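**Randham project report, part 2: the tabletop after dark**

Our project set out to learn how much a person can still pick out on a work surface once the room lights are turned down, and I have to say it grew on all of us as the weeks went by! We started in May with a long list of everyday objects (far too long, as Simin Babaei kindly warned us) and ended up with 348 pictures that we sorted by hand over a great deal of tea.

Color was the part I enjoyed most. A small red glow stays easy to find even when the dark, rounded shape just beneath it nearly disappears, and a tan surface keeps its soft bands of shadow. Long gray shapes were harder, and we argued happily over whether to write down "tools" or "handles" before settling on "unsure."

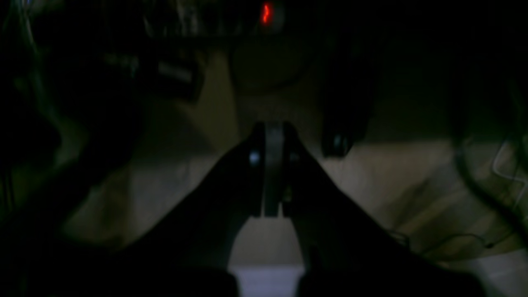 *Photo: Randham project, 13 September 2019*

The full sorting sheet is in the appendix.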